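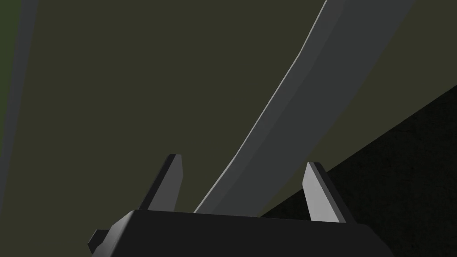 Muline: a two-handed panel handling add-on for the Zomico simulator

Muline is our downloadable task pack and training method for two-armed robots that have to pick up, carry and pass large flat things. It grew out of a research project of ours on handling awkward shapes, and we have tidied it up over a good many evenings so that other groups can use it without having to ring us every afternoon (although do write to us if you get stuck, we like hearing from people).

Why panels?

Most of the small things that robots practise on are kind to them. A block or a cup can be gripped from several sides, it stays more or less where it is put, and the camera can usually see all of it. A panel is much less obliging. It is far bigger than the hand that holds it, it hides half the room the moment it is lifted, and a small turn at the wrist becomes a very large swing at the far end. From close to the fingers there may be very little to go on, perhaps just an edge running off out of view, and we were curious to see how much a policy could learn from a wrist view like that when it is paired with a wider one.

How the method works

The policy is given two kinds of view, one from close by the gripper and one from up behind the body, together with the joint positions of both arms. In the first stage it learns by copying demonstrations. In the second it is allowed to practise by itself, and the part we are fondest of is a little side task we call Yagi, which asks the network to guess which way the panel's nearest edge is running before it chooses its next move. The guess is never used to steer the arms directly. It simply nudges the network into paying attention to edges, and it can be switched off with one line in the settings file if you would like to compare for yourself.

A typical episode has one hand take the panel near its lower end and lift it clear of the floor while the other stays open and ready. 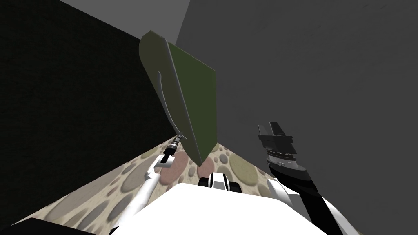
The free hand then has to find somewhere sensible to take hold, which sounds simple and gave us more trouble than anything else in the project. In our early runs the second hand would close far too soon, or would come in square to the panel's flat face and push it away. We tried slowing the arm down and we tried bigger rewards for contact, and neither made much difference. What did help was starting a share of the practice episodes part way through, with the panel already held up at all sorts of tilts, so that the second hand got plenty of turns at the hard bit.

What we measured

With Yagi switched on, the full policy completed 85 per cent of the test episodes. We count an episode as complete only when both hands have hold and the panel is kept off the floor for 5 seconds afterwards. We tested on 755 episodes, with starting positions that had been kept out of training. The failures are saved with the results, and we would warmly encourage you to look through them, particularly the ones where the first hand lets the panel slide while the second is still on its way.

Please do bear in mind that everything on this page was done in simulation. We have not tried the policy on a real pair of arms, and our panels are perfectly stiff, so anyone hoping to carry cardboard or thin sheet should expect a fair amount of extra work — we would love to hear how you get on.

What is in the download

Room and panel models, with adjustable size and weight
Recorded demonstrations for both arms
Training scripts for the copying and practice stages
The trained policy, with and without Yagi
Test starting positions and the scoring script
Saved failures, sorted by which hand lost its hold

Fitting it into your own set-up

Muline runs inside Zomico and needs no other add-ons. If you keep your logs in Fanex, there is an export setting that writes each episode in the right layout, camera views included. Swapping in a different robot is possible, though you will need to supply your own arm model and record fresh demonstrations, and we suggest beginning with a small, light panel until the lifting looks settled.

Version 2 came out in October and fixes a slip in the scoring script which let a panel count as held when it was merely leaning on a wrist. If you ran your tests with the earlier version, please score them again before setting them beside ours. The saved episodes can be read as they are, so there is no need to train anything afresh.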